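Home | Courses | Handouts | Reading Room | Contact
Print this page | E-mail this page

Furnishing Small Rooms, Session 6
Low Things: Footstools, Pedestals and the Floor Around Them
Handout, 14 Jan 2006

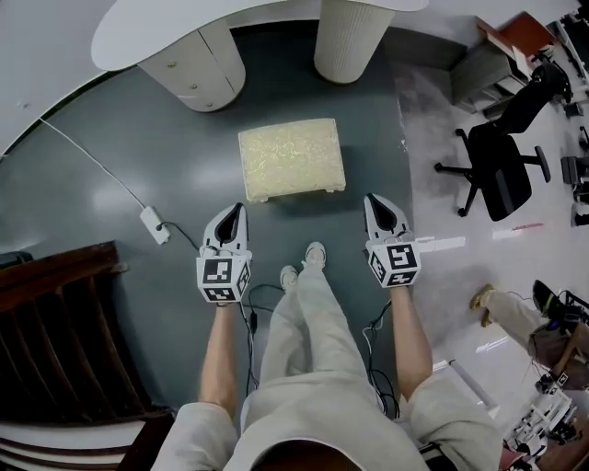 Fig. 1. Footstool on dark flooring, curved white table beyond, lighter tiled area to the right.

Okay, welcome back. Last time we ran out of road in the middle of chair heights, so I'm going to finish that quickly and then get to the part I really like, which is everything below the knee. Most of us plan a room from the waist up (walls, windows, where the lamp goes) and then wonder why we keep bumping our shins. Today we look down!

Left over from Session 5

Seat height and table height get measured together, always, with somebody sitting there. Genji Sasaki asked whether a cushion counts. Yes, squashed. Measure with a person on it.

1. The footstool

I love a footstool. It's the cheapest upholstered thing you can own and it does three or four jobs before lunch. The one in Fig. 1 is small, with a pale yellow textured top and short stubby legs at the corners. Look at how the pale top reads against the dark gray floor. You'd find it at dusk without your glasses on. Put the same stool on a pale rug and it starts to disappear, and then somebody goes over it with a tray of tea.

Short legs are a mixed blessing. They keep the stool steady when you push your feet against it, but a mop won't always go under. When you draw your plan, mark two places for every stool: where it's used and where it sleeps. Under a table is the usual answer. Tatsuya Hayashi's plan for the Enero apartment had a lovely stool with no place to sleep at all, and we moved it around the drawing for half the class.

Textured covers hide crumbs and lint better than smooth ones and are more annoying to wipe. Pick which one you can live with. I have changed my mind on this twice.

2. Round things under round things

The white table in the figure has a curved top that overhangs the floor, and underneath are a cylindrical drawer unit with three little round knobs and, to the right of it, a ribbed cylindrical pedestal. Everything white, everything rounded. I think it hangs together very nicely, and the ribbing is what saves it from looking like a row of storage tanks - you get some shadow lines in all that white.

Now the practical side. Anything standing under a tabletop competes with knees. On your plan, draw the outline of the top as a dashed line and the footprint of whatever stands beneath it as a solid line. The gap between the two is what you have for legs. Aoi Hirose did this beautifully on the Oda exercise and I've asked her to bring the sheet next time so everybody can copy the way she labels.

Drawers need their own dashed line too, pulled all the way out. Draw the person opening them as well. People crouch, and a crouching person takes up more floor than you expect.

3. Where one floor meets another

Dark gray on one side, lighter gray-white tile on the other. A change of floor is a free wall. You get two zones and you haven't spent a cent on a screen. The black office chair on its five-spoke wheeled base stands over on the pale side, and the slatted wooden chair is on the dark side, at the left. If I were drawing this room up I'd keep them that way: wheels with wheels, legs with legs.

Check the joint itself with your hand. Casters hate a lip, even a tiny one.

4. Cords

There's a white power strip on the floor at the left, with a thin white cable running to it. White on dark gray, so at least you see it. Ayuba Issahaku's rule, which I've stolen, is to draw the cords first and the furniture second. Try it once. Find your outlets, draw the shortest safe route along a wall, and see which pieces have to move.

For next session

Draw the floor of one room at home at 1 to 50, low things only. Nothing above knee height. Show dashed lines for overhangs and drawers, and put both stool positions in. Renji Yagi has the spare scale rulers. Bring 2 copies, one for me to scribble on.

Reading: the Drurkano packet, up to page 98. Skip the part on hall benches, we'll do those with Kosach.

Sign up for our newsletter to hear about new handouts. You can unsubscribe at any time.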